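The Louro Civics Card Set, Second Edition

We put the first Louro set together for families who wanted to talk about how a town council or a state legislature works without turning the kitchen into a classroom, and we've been so pleased by how many of you wrote to tell us it got used. The new edition has 199 cards, 16 of them all new, covering local elections, ballot measures and how a bill gets written.
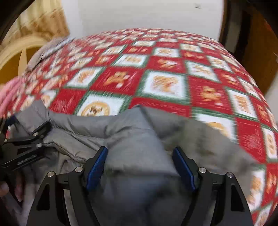 Each card has a short question on the front and a plain answer on the back, with a note on where to read more if somebody at the table gets curious (somebody usually does!). Most rounds take 21 minutes, though the ones on zoning can run long.

The box is sturdier this time, and the Hinholm and Brusthorpe town maps now fold flat. Ages 10 and up. Price: $21. Schools ordering in bulk should ask for the Iltell teacher's guide, free with any class order.

Updated Sep 14, 2021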